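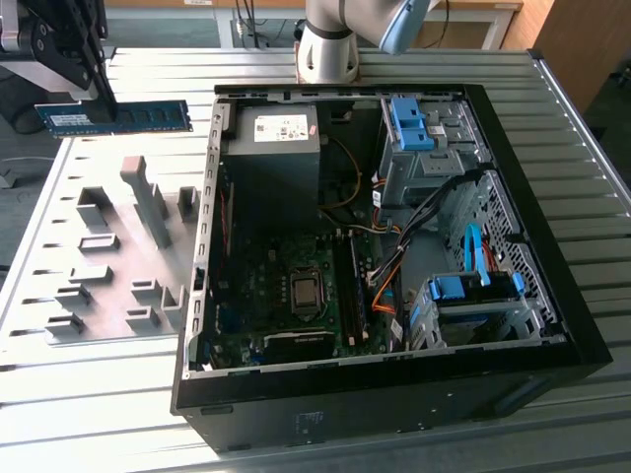 Photo: Giorgia Cattaneo / Kurkum

Adding RAM to an old office tower

Quick one, I have 21 of these to get through before the end of October. Flatberg office got a pile of used towers, all slow, all fixed the same way.

Shut down, pull the power cord, hold the power button a few seconds. Side panel off. Lay the case down with the open side up. Don't try this with it standing, you will be fighting gravity and the cables.

Find the memory slots. Two black ones on this board, near the CPU socket. Cables in the way? Push them over, no need to unplug anything. If you do knock a drive cable loose, put it back now, not later. Ask me how I know.

Touch bare metal on the case. Hold the stick by its edges, fingers off the contacts.

Open the clips on the slot. Line up the notch. It only goes one way, so if it wont sit, turn it around. Then press straight down, one end, then the other, till the clips snap. Takes more push than you'd think.

Check the type before you buy!! Old sticks and new sticks look alike and don't fit. I write the model number off the case label first, then order. Michailidis had mine in stock, nearly 145 for the whole batch.

Panel back on, cord in, boot. Go to system info and look at teh memory total. Old number still showing? Stick isn't all the way in. Power off, reseat, try again. Beeps and no screen, same thing.

Next up: swapping the hard drive.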